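## Chapter 3: The Pretend Kitchen

Most early childhood classrooms have a place set aside for pretend play, and in most of them that place is a kitchen. Children know kitchens before they know stores, farms, or fire stations. They have watched someone stir a pot or wipe a counter nearly every day of their lives. When they step up to a small stove, they already have something to do.

This chapter covers how to set up a play kitchen, what to put in it, and how to watch children use it. It builds on the discussion of block play in Chapter 2. The observation forms at the end were developed by Kirsty Pollock at the Bovuvthorpe Nursery School and may be copied for classroom use.

**Key terms:** dramatic play, prop, open-ended material, parallel play, role

### Choosing the Props

Beginning teachers often fill the kitchen with too much. Shelves packed with plastic food lead to dumping, and cleanup takes longer than the play did. Start with a few cooking tools, one or two pots, and dishes for up to 3 children. Add more when the children ask for something or begin using other objects in its place. A block used as a stick of butter tells you more than a toy stick of butter would.

Tools that look like the ones at home tend to hold attention longer. Two-year-olds mostly copy a single action, such as stirring. Four-year-olds put actions together into a meal and give each other jobs.

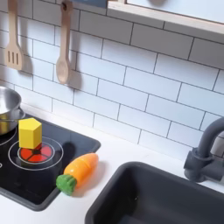
Storage is part of the lesson. A tool that has its own place can be found by a child who wants it and put back by a child who is done. Hang tools low enough to reach, as with the wooden spoon and slotted spatula against the tile here, and keep the counter clear for work. The stove should be easy to recognize. A red-orange burner on a black cooktop gives children a reason to say "hot" and to talk about safety in their own words.

### Before You Read On

Visit a classroom during free play and stay near the kitchen for one full play period. Write down what the children say as well as what they do. Bring your notes to the section on roles, where you will compare them with Pollock's.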